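Olby Library Names Winner of Its First Readers' Mystery Award

"The Lamp at Hollomska" by Inmaculada Carretero takes the prize after a spring of very lively voting

OLBY - The Olby Public Library is thrilled to announce that "The Lamp at Hollomska," a first novel by Inmaculada Carretero, has won the Olby Readers' Mystery Award. Library cardholders cast 3,498 votes over the spring, and the result was in doubt until the last ballot box came back from the Brasley branch.

The award is new this year. It is open to mystery and suspense novels by writers who have not published a book before, and it is decided entirely by readers. There is no panel of judges. Anyone with a library card could vote once, on paper or online, and the only rule was that you had to have finished the book (we took your word for it).

We received 171 novels. A team of staff and regular patrons read them over the winter, and by the end of February they had agreed on a shortlist of 13. Those books went out on a special shelf by the front desk in Olby and in the window at Brasley, and for most of the spring both shelves were close to bare. What a wonderful problem to have!

About the winning book

"The Lamp at Hollomska" is set on a small northern island with one ferry, one shop and a lighthouse that went dark years ago. Agata Prieto, a retired piano tuner, rents the keeper's cottage for the off-season to sort through her late sister's letters. On her fourth night there she wakes to find the lamp turning. By morning it has stopped, the lighthouse door is padlocked as usual, and the man who runs the ferry is missing.

Agata starts asking questions, in the polite and rather stubborn way she has of doing everything. The islanders all saw the light. Each of them tells her a different story about it, and each story turns out to have something to do with her sister, who was never supposed to have set foot on Hollomska at all.

It is a slow book in the best sense. Carretero lets the weather close in, lets the ferry stay tied up for days, and gives us time to get to know the people who might be lying. Agata hears things other people miss - a loose board, a voice pitched a little too high, a clock that someone has wound - and the chapters in which she simply sits and listens are some of the tensest in the novel. We won't say a word about the last forty pages except that several readers wrote to tell us they went straight back to page one.

The comment cards that came in with the paper ballots were a joy to read. One voter from Brasley wrote, "I suspected everyone, including the dog." Another said she had missed her bus stop on two days running. A third complained that there was not enough about the shop and asked if there would be a sequel set in it.

Inmaculada Carretero wrote most of the novel at her kitchen table before work, over five years. She began with the letters, which at one time took up half the manuscript, and cut nearly all of them.

"I had the light in the tower before I had anybody to see it," Carretero said. "I kept sending different people up to that cottage. A young couple, a painter, a man who studied seabirds. None of them stayed in my head. Then Agata arrived with her tuning forks and her bad knee and she just would not leave. I am so grateful to everyone who spent time with her. I never dreamed that many people would read the book, let alone argue about it in the parking lot."

Carretero is at work on a second novel. She would tell us only that it takes place inland, and that there is a piano in it.

The runners-up

Second place goes to "Eleven Keys for Mrs. Dunmore" by Saturnino Sotomayor, a very funny and surprisingly sad story about a locksmith who is called to the same house over and over again, each time to open a different door. Readers loved the locksmith's nephew, who does the driving and most of the talking. Sotomayor drove a delivery route for many years and says that every house in the book is one he has stood in front of.

Third place goes to "Salt Road" by Cletus Mbeki, the darkest book on the shortlist. Two brothers come home to sell the family farm and find that a stranger has been paying the taxes on it. The story is told by each brother in turn, and it takes a while to notice that they don't agree on what happened in their own childhood. This one divided people! It got more comment cards than any other title, and the group that meets upstairs on the library's second floor gave it two full evenings.

Both authors will join Carretero for the award evening in June.

A word from the library

"I have worked in libraries a long time and I have never seen people chase after first novels like this," said Jaime Garcia, director of the Olby Public Library. "Folks who normally wait for the next book by a name they know were coming in and asking what else was on the shelf. We had a grandfather and granddaughter reading the same copy with two bookmarks in it. Debut writers have such a hard time being found, and here was a whole town out looking for them."

Begoñe Marín, who looks after the fiction collection and first suggested the award, read 64 of the entries herself.

"I expected to get tired of bodies in libraries, and I did meet quite a few," Marín said. "But the range was amazing. There were cozy ones and bleak ones, a mystery told in recipes, one set entirely in an elevator. When I got to Inmaculada's book I was supposed to be cooking dinner. We had toast."

The award evening

The award will be presented in June at the main library in Olby. Doors open at 6:30 p.m. and the program begins at 7 p.m. Carretero will read the opening chapter of "The Lamp at Hollomska," and all three authors will then sit down with Begoñe Marín to talk about how they plant a clue, how they hide it again, and what they do when an early reader guesses the ending. There will be plenty of time for questions from the floor. Please be kind to people who have not finished the books yet and save your spoilers for the lobby.

The reading room holds 211 people. Admission is free, but seats must be reserved, either at the front desk in Olby or at the Brasley branch. If you find you can't come, do let us know so that we can pass your seat along. Copies of all three books will be on sale and the authors will be happy to sign them, including copies you bring from home. (Library copies, please, stay unsigned.)

Coffee, tea and lemon cake will be served afterward.

Reading groups

For groups that want to take on the winning novel this summer, the library has put together book bags with ten copies each and a sheet of discussion questions written by Carretero herself. The questions come in two sealed envelopes, one to open halfway through and one for the end. Bags may be borrowed for six weeks and can be reserved at either branch. Large-print copies are available on request, and an audiobook is on its way.

The full shortlist will stay on display through the summer. Readers who enjoyed "The Lamp at Hollomska" may also want to look for "Low Water at Prieto's Landing," another shortlisted title with a strong sense of place and a narrator you would be wise not to trust.

Next year's award

The award will be back! Entries open again in the fall. The rules stay the same: a first published novel, written for adults, with a mystery or a source of suspense at the heart of it. Publishers may enter up to two titles, and authors who publish their own work are every bit as welcome. Please send two printed copies of each book to the fiction desk in Olby, with a short cover note giving the author's name and a way to reach them. Books cannot be returned, but every entry is offered a place in the library's collection.

We are also looking for more people to read entries over the winter. You don't need any special background, only a liking for mysteries and a few free evenings a month. Ask for Begoñe Marín at the fiction desk.

About the Olby Public Library

The Olby Public Library serves readers in Olby and Brasley from two buildings and a bookmobile. It lends books, audiobooks, films and puzzles, and hosts reading groups for all ages, a weekly story hour and a writers' circle that is open to anyone with a few pages to share.

Media contact: Jaime Garcia, Director, Olby Public Library. Review copies of the winning novel and interviews with the authors are available on request.
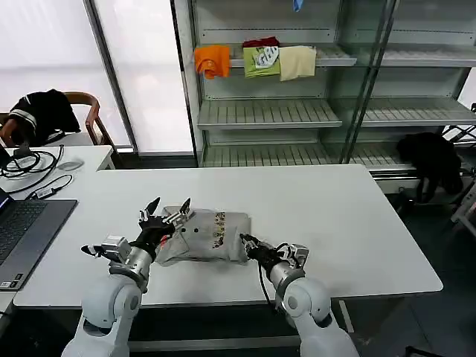
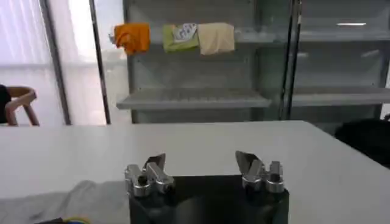
Robot arms at a white table, with a light gray shirt (first photo), and a closer view of a gripper (second photo).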